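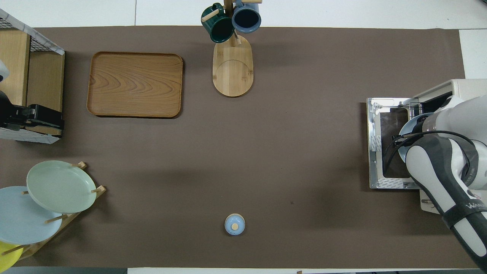

Dayana Alvarado wrote back after reading the draft of these notes that I should drop the history and get to the shelves. Her point was that people who come to a Sunday talk on small kitchens want to know where to put the pots. I kept one minute of history and cut the rest. Thanks to her, the talk now fits the slot.

# Speaker notes: Storing things where you use them

Flores Community Hall, 9 Dec 2018. Forty minutes plus questions.

## Opening (3 min)

- Say hello, say who I am, say I am not selling anything.
- Ask for hands: who rents, who owns? Most of the advice works for both. Flag the two parts that need a drill.
- The one idea for today: store a thing within one step of where you first use it. A saucepan is first used at the sink if you fill it, at the stove if you don't. A mug is first used at the kettle.

Don't explain the idea any more than that yet. The November group got restless when I did.

## The survey (5 min)

Jhonatan Arboleda and I asked people in the neighborhood to write down every trip they made across their kitchen while cooking one weekday dinner. We got 191 usable sheets back and 1,164 trips in total that were marked "went to get something."

- Most common item fetched: a lid.
- Second: salt or oil.
- Third: a cutting board, usually from behind something else.

Pause here. Someone always laughs at the lids.

Be clear that this was a paper survey filled in by people holding a spoon. Some sheets had sauce on them. It tells us what people notice, and they probably missed plenty. If anyone asks for the raw sheets, Jhonatan has them in a box.

## History, short version (1 min)

Old kitchens hung things up. Hooks, rails, a rack over the table. Fitted cabinets put everything behind doors, and the doors got deeper. A deep cabinet holds more and hides more. Move on.

## Zones (10 min)

Use the whiteboard. Draw a galley kitchen, then an L shape. Leave room at the bottom.

1. Water zone. Colander, peeler, pots you fill, dish soap, towels.
2. Heat zone. Pans, lids, spatulas, salt, oil, a landing spot for hot things.
3. Cutting zone. Boards stood on edge, knives, mixing bowls, the scrap bowl.
4. Drinks zone. Kettle or coffee maker, mugs, tea, sugar, a small tray if you carry things to another room.

The drinks zone is the easiest to fix, so tell them to do it first. It takes ten minutes. Mugs can go on a tree, on hooks under a shelf, or on the counter if there's counter to spare. Hooks need a drill, a tree doesn't.

Eusebio Londoño's kitchen is a good case. He moved his mugs and coffee to the end of the counter by the door, and his kids stopped walking through while he was at the stove. He said I could use his name.

## Lids (6 min)

- Tension rod inside the cabinet door. No drill.
- File sorter on a shelf. No drill.
- Rail on the inside of the door. Drill. Check that the door still closes.
- Give away lids with no pot. Check under the sink before you decide a pot is gone.

Pass the file sorter around. Get it back this time.

## Going up the wall (7 min)

Heavy things below the shoulder. Cast iron below the waist. Light things you use once a month can go on top.

For renters: a freestanding shelf with a strap is fine, but ask the landlord about the strap. Yolanda Sánchez got permission in writing by offering to fill the hole when she left. Have her email template ready in case people want it. I have 20 copies printed.

If asked about brands: I have used the Kundotus rail and the Stustar one. Both held. The Stustar screws were too short for my wall and I bought longer ones.

## Costs (3 min)

Roughly $60 for the no-drill version of everything above, less if you already own a file sorter. Say that prices are from this fall.

## Exercise (5 min)

Hand out the blank trip sheet. Ask them to draw their kitchen from memory and mark three things they fetch too often. Walk around. Don't correct the drawings.

Joni Nurmi will collect any sheets people want to leave with us. Names are optional.

## Questions I should expect

- Corner cabinets: put the slow cooker in there and forget about it until winter.
- Spices near the stove: keep the two or three you use daily there, the rest somewhere cooler.
- Shared kitchens: one shelf per person, and one shared zone for oil and salt.
- What if the kettle can't move? Then the mugs go to it.

## Before leaving

Wipe the board. Chairs back against the wall, stacked no more than six high. Key goes through the office mail slot.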